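Sunday, January 20, 2019

I told myself I would do the budget before breakfast and of course it's after four and I'm still in my slippers with the spreadsheet open. So I'm writing in here instead, which I'm going to call planning.

The question hasn't changed since New Year's. Do I buy more hand-held grippers, or do I save up and get the arm? I have gone back and forth so many times that I've started arguing both sides out loud in the kitchen. The arm from Undotano is the thing I want. I'll admit that here. I've wanted it since August, when they put up the video of it folding a towel, slowly, like somebody's grandmother. But wanting a thing and having a place to put it are two separate matters, and my place to put it is currently a corner with a drying rack in it.

So, the numbers, copied from the sheet so I can stop opening it. Two grippers from Plollum, the newer ones with the wider opening, come to $516 with shipping. The arm is $1447, and that's the bare arm, no stand, no power supply, no spare fingers (why is it never the whole thing?). I have $1000 in the equipment envelope. Well, the envelope is a savings account, but I think of it as an envelope. You can see the problem. I can have the grippers tomorrow and some change left over, or I can have two thirds of an arm.

And there's the Hollbridge work to think of. They pay me for clothes and bedding done by hand with the gripper, shirts and sweaters mostly, picked up and spread out and folded on ordinary furniture in ordinary rooms. They don't care about an arm. They care that I send in good sessions on time. If I'm being a grown-up about it, the tool that earns the money should get the money first.
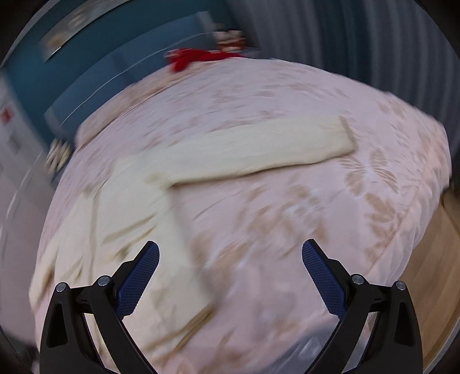 The other thing I keep forgetting to put in the budget is wear. Pads, mainly. I like a pad with some texture left on it, and once they go smooth I spend half my time chasing a sleeve across the bed and muttering. A bag of replacement pads isn't expensive but I never plan for it, so every time it feels like a fine. I've now made a line for it. Also a line for pins, and a line called "stuff," which I know is cheating, but stuff happens every single month and I'd rather it had a row of its own.

I did write to Ofori on Friday to ask about a used arm. They refurbish the older ones and the prices are nicer, and the person who wrote back was very kind and very vague. They might have one in spring. It might come with the stand. There's a deposit of $200 to get on the list and I could get that back if I changed my mind, minus something, and the something wasn't spelled out. I wrote back asking what the something was. No answer yet, but it's the weekend, so I'm not going to hold that against them.

Oh, and I measured the corner! Finally! If the drying rack goes behind the door there's enough floor for a small table and an arm on top of it, so long as the arm never reaches all the way out to the left, where it would meet the bookcase. I drew it on graph paper. Then I drew it again with the table turned and that was better, except now the plug is on the wrong side and I'd need a longer cord across the place where I walk. I do not trust myself with a cord across the place where I walk. So maybe a wall outlet moved over, and then that's an electrician, and that isn't in the envelope at all. I put a question mark in the cell and went and made toast.

I think what scares me a bit about the arm is the time. With the gripper I just pick it up and go. It's my own hand and my own wrist doing the thinking. With an arm there'd be weeks of setting up and reading forum posts by people who assume I know what a torque limit is (I sort of know). I couldn't bill any of that to Hollbridge. I went through the calendar trying to find three clear weeks and the first ones are so far off I felt silly circling them. I circled them anyway, in pencil.

Sore wrist again too, by the way. I should write that down when it happens so I can see if it's the heavy sweaters or just me. If the newer Plollum grip is lighter, like the page claims, that's a real point in its favor and I ought to give it more weight than I've been giving it. I wonder if they'd let me send one back if it wasn't. Must look up the return policy before ordering. Last time I looked it up after.

All right, where I've got to. Order the two grippers this week, if the returns look decent. Pay the Ofori deposit only if they answer about the something. Leave whatever's left in the envelope and add to it every month, and stop watching the towel video. Ask Hollbridge whether they'd chip in for pads, which I have never dared to ask and they might just say yes.

Still have to fold the actual laundry from the dryer, the kind I don't get paid for. And call about the outlet on Tuesday, even if it's only to hear the price.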